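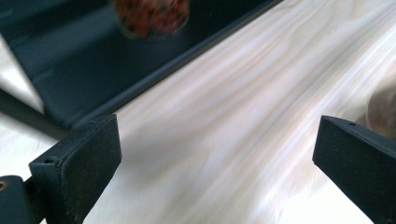 Pale wood surface, long grain. Worktop gallery, Drernham.

Worktops at Drernham

The worktops on the ground floor at Drernham were replaced over one summer. This page belongs to the surfaces gallery and covers the pale tops, with notes on how they were chosen, finished and looked after. The notes are short and can be read in any order. The older tops have their own page.

Page last changed 22 August 2019.

The color

The wood is light, close to white in places. Under the ceiling lights it looks cooler than it does near the windows, and a photo taken late in the day will come out yellower than one taken at noon. If you are matching something to it, bring the thing to the room. We have had two shelves painted from a photo and both had to be painted again.

The grain

Long lines that sweep along the board. Some people wanted a plainer surface, and there was a case for it, because small parts and pencil marks are easier to see on a blank background. The grain won because it hides fine scratches. A scratch that runs with the lines is hard to find a week later. One that runs across them will show until the top is sanded.

Which way the lines run

We asked for the grain to follow the long side of every table. From a standing position at the corner it looks diagonal, and in a close photo it nearly always does. This has caused one or two questions. The boards are laid straight.

Sizes

The standard top is 600 mm deep. The long wall needed one piece cut to 1,576 mm so it would clear the pipe box at the far end. That number is written in pencil on the underside, next to the arrow that points to the wall. Please don't sand it off. If the top ever has to be lifted for the plumber, the arrow saves a lot of turning around.

The old tops

The old tops were dark and had a printed pattern. They were hard to damage but tiring to work on. Anything black disappeared on them, and cables were the worst of it. They also held on to tape residue, which turned gray and would not come off with anything we were willing to use indoors. Two of the better ones went upstairs and are now shelves.

Black on pale

Dark items stand out well on the new surface. Black plastic shows its outline clearly, and it shows its dust too — pale specks on a matte black part are easy to miss against a dark table and hard to miss against a light one. If you are photographing dark parts for a listing or a report, brush them first and then look again under the lamp. A dry paintbrush works better than a cloth, which tends to leave lint of its own.

Samples

Three samples came to the room before anything was ordered. Hirkard sent a smooth white one with almost no figure, Skarkusik sent a warm one with a lot of knots, and Kadrić sent the pale one with the long lines. They sat on the windowsill until October so we could see what the sun did to them. The white one looked the same at the end. The warm one had gone orange along the side that faced the glass. The pale one had changed a little, evenly, and that was acceptable.

All three were also used as coasters, scratched with a key and left under a damp sponge overnight. The knots on the warm sample lifted. The white sample took a ring from a mug. The pale one raised a bit of fuzz under the sponge and needed a light rub when it dried.

Finish

The tops have a clear matte finish, put on by hand in thin coats with a rub down between them. We tried a satin first on a spare piece. It looked good on its own but threw a bright patch back at anyone taking pictures, and it made the surface look wet. Matte gives a flatter light. It also marks more easily from greasy hands, so there is a trade.

The finish was left to harden for a weekend before anything went back on the tables. One table was loaded a day early with paint tins. You can still find the circles if you get your eye down level with the top.

Edges

The front edges are eased a little so they don't dig into the forearm. The back edges are left square to sit tight to the wall. The end that meets the doorway has more of a curve, after a coat pocket caught on it twice in one week.

Joints

Where two tops meet, the gap is closed from below with connectors. Don't try to tighten these from one side only. The boards will pull together but one will ride up above the other, and you will feel the step with a fingertip before you see it. Loosen both, set the tops level with a straight piece of scrap across them, then tighten a bit at a time.

Sanding

For a small mark, go with the grain and stop early. The sheets are in the flat drawer under the window. Do not use a round pad on these tops. It leaves small swirls, and swirls show up on pale wood as soon as the lamp is switched on. A cork block and some patience will do the job.

After sanding, wipe with a barely damp cloth and leave it alone for an hour. Put finish on the bare spot only, then feather it out. A patch will look darker at first. It settles.

Cleaning

Warm water, a drop of dish soap, a wrung-out cloth. Dry it straight away. No scouring powder, no bleach, and no window spray — the blue kind left a faint stain on the practice piece. For glue, wait until it is hard and lift it with a plastic scraper held low. For marker, try a white eraser before anything stronger. Pencil comes off with the same eraser.

Dried coffee needs a second pass. Red pen doesn't fully come out, so keep paper under your work if you are correcting anything.

What not to put on it

Hot pans, soldering irons without a stand, plant pots without a saucer, and open tins. Metal clamps need a scrap of card under the jaw. Anything with rubber feet should be moved now and then, as some kinds of rubber leave a brown mark on a pale finish and it goes deeper than you would think.

Clamping and cutting

Cutting is done on the mat or on the old bench in the back. A knife line across the grain is the one kind of damage we can't hide. If you need to drill, take the work to the back bench too. The tops are for sorting, fitting, measuring and laying things out.

Light

Each table has a lamp on an arm. Set it low and to one side if you want to see the texture of the wood, high and straight down if you want the surface to fall back and the object to stand out. Both are useful. The lamp bulbs were changed when the tops went in, because the old ones made the pale wood look green.

Photographing on the tops

Clear more space than you think you need. The long lines lead the eye across the board, and a stray screw at the far side will pull attention away from whatever is in front. Keep the gap between objects wide if you want the grain to show through. If the camera keeps setting the picture too dark, it is reading the pale wood as brighter than it should be, so turn the exposure up slightly and try again.

Hand-held is fine for most things. For small print and labels, rest your wrists on the table edge.

Cost and supply

Prices are not listed here as they have changed since the order was placed. The matching boards are still stocked in the standard depth. Longer lengths are cut on request and have to be collected, and they will not fit in a small car. Bring blankets for the corners.

Spare pieces

Offcuts are on the rack behind the door. The large ones are kept for repairs and should stay there. Anything shorter than your forearm can be taken for tests, shims or a chopping board, though if it is going to be used for food it needs to have the finish sanded off and be oiled.

More in this gallery: shelves and rails, the back bench, drawer fronts, the old dark tops.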